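El setenta de Marchuk

Primer cuarto

La carta llegó a las oficinas de Mustance en diciembre, escrita a mano y con la dirección mal puesta. Decía: «Estimados señores, en su videojuego tengo un 70. Solicito una explicación o un 71». Firmaba Maksym Marchuk, ala-pívot suplente del Flernside, y debajo de la firma, por si alguien dudaba, había puesto el dorsal.

Liliana Amato la leyó de pie junto a la fotocopiadora. Llevaba cuatro temporadas poniendo nota a los jugadores de baloncesto y estaba acostumbrada a los insultos, que llegaban por vía electrónica, en mayúsculas y normalmente de madrugada. Una carta con sello le pareció de muy mal gusto. Obligaba a contestar.

Las notas las ponía ella, aunque en la contraportada del juego figurase un algoritmo. El algoritmo existía, desde luego. Era una hoja de cálculo con más de 50 columnas (salto, rebote ofensivo, tiro tras bote, carácter) y, al final, una casilla amarilla donde Liliana escribía el número que le parecía bien. Si la suma de lo anterior daba otra cosa, corregía lo anterior.

El 70 de Marchuk lo recordaba perfectamente. Había dudado entre un 70 y un 72, tenía hambre, y el restaurante de abajo cerraba la cocina a las tres.

Contestó que las valoraciones obedecían a criterios técnicos y que quedaba a su disposición. Lo segundo era una fórmula de cortesía. Marchuk, que había aprendido el idioma en un curso por correspondencia y se lo creía todo, se presentó al cabo de una semana.

Segundo cuarto

Era más alto que la puerta y pidió perdón por ello. Traía una carpeta azul con gomas. Dentro había recortes, un certificado de la federación, una analítica de sangre y una fotografía en la que taponaba a un jugador del Balier mucho más famoso que él, que tenía un 88.

«Esto fue en la última jugada», dijo, poniendo el dedo sobre el tapón.

«¿Ganaron?»

«Era personal. Pero el tapón es muy bonito.»

Liliana le explicó que el juego no medía la belleza. Marchuk asintió, sacó un bolígrafo y apuntó algo en la carpeta. Luego quiso saber qué medía. Ella giró la pantalla, en parte por transparencia y en parte porque no se le ocurría otra manera de ganar tiempo, y repasaron juntos las columnas. En rebote defensivo estaban de acuerdo. En velocidad, él mismo propuso bajarse dos puntos. En tiro libre hubo un silencio largo.

«Carácter, 41», leyó Marchuk.

«Es por lo de Mancuso.»

«En Mancuso me tiraron una mandarina.»

«Y usted se la comió.»

«Tenía hambre», dijo Marchuk, y Liliana, que entendía mejor que nadie la influencia del apetito en las decisiones arbitrales, le subió el carácter a 60 sin hacer comentarios.

La nota final no se movió. Era lo que pasaba con la casilla amarilla: uno podía mejorar en todo y seguir siendo exactamente el mismo. Marchuk se quedó mirando el número con la cabeza ladeada, como quien busca la postura desde la que un cuadro se entiende.

«Mi madre juega», dijo al fin. «Se compró la consola para verme. Siempre me pone de titular y siempre pierde. Ahora está pensando en fichar a otro.»
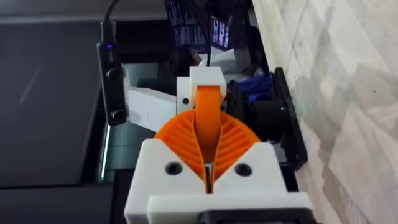
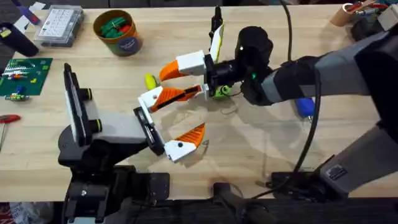

Tercer cuarto

Lo de la madre fue un golpe bajo, y de ejecución impecable. Liliana estuvo a punto de abrir una columna nueva.

En lugar de eso le propuso un trato. Mustance sacaba una actualización al mes, y las notas se revisaban según el rendimiento reciente. Si Marchuk hacía un buen partido contra el Mancuso, uno solo, ella iría a verlo y obraría en consecuencia. Él preguntó qué quería decir «obraría en consecuencia». Ella dijo que un 71. Se dieron la mano con la solemnidad de dos ministros que acaban de repartirse un río.

El pabellón del Flernside olía a linimento y a calamares. Liliana no había pisado uno desde que trabajaba en baloncesto. Los partidos los veía en el despacho, a velocidad doble, y le sorprendió lo mucho que tardaban en la vida real: la gente se paraba a atarse los zapatos, discutía, pedía agua. Un señor sentado detrás de ella le dedicó a un árbitro una reflexión sobre su familia que abarcaba varias generaciones.

Marchuk no salió hasta el minuto siete del tercer cuarto. Lo primero que hizo fue poner un bloqueo a su propio base. Lo segundo, pedirle disculpas, y mientras se las pedía el Mancuso metió un triple. Después cogió un rebote que no le interesaba a nadie, falló una bandeja, recogió su fallo y volvió a fallar desde más cerca, cosa que Liliana habría considerado geométricamente imposible.

«¡Marchuk, retírate!», gritó el señor de atrás.

«Lleva cuatro minutos en pista», dijo Liliana, girándose. «Dele margen.»

Se oyó a sí misma y se asustó un poco. Los analistas de Mustance firmaban una cláusula de imparcialidad, la número 186 del contrato, que nadie leía y que ella citaba con frecuencia para librarse de las cenas con representantes.

Último cuarto

A falta de nada, con el Flernside uno abajo, el balón le cayó a Marchuk en la esquina. Fue un accidente. El base buscaba a otro, un defensor metió la punta de los dedos y la pelota hizo una curva absurda hasta sus manos. Él la miró como se mira una factura a nombre del vecino.

Liliana pensó en su hoja de cálculo. Tiro desde la esquina, 38. Tiro bajo presión, 35, y había sido generosa. En el juego, en esa situación, el muñeco de Marchuk pasaba el balón siempre. Lo había programado un chico muy serio de la segunda planta, y la lógica era inatacable.

Marchuk tiró. La pelota dio en el aro, subió, dio en el tablero, volvió al aro y se quedó dando vueltas el tiempo suficiente para que el señor de atrás cambiase de opinión sobre varias cosas. Luego se salió.

Perdieron de uno. Marchuk se fue al vestuario mordisqueando una mandarina que alguien le había tirado con bastante puntería y, según comprobó Liliana, sin el menor signo de rencor. Carácter, 60. Por lo menos en eso había acertado.

Ella volvió a la oficina pasadas las once. Abrió la hoja, bajó hasta la fila y estuvo un rato delante de la casilla amarilla. Un trato era un trato, y el partido había sido espantoso. Dejó el 70. Después fue a la columna del tiro desde la esquina, puso un 39 y, para compensar, le quitó un punto a la estrella del Balier, que nunca escribía.

La carta de respuesta llegó a los nueve días, esta vez con la dirección correcta. «Estimada señora Amato: mi madre dice que en la actualización tiro de tres un poco mejor. Ha decidido no fichar al otro. Ella también ha perdido de uno.» Dentro del sobre había dos entradas para el siguiente partido en casa y una posdata: «La analítica que le dejé la necesito, si no es molestia».

Liliana la buscó toda la tarde. Estaba debajo del teclado, con una mancha de café encima del colesterol. La metió en una funda limpia y se apuntó en la agenda que tenía que llevársela en persona.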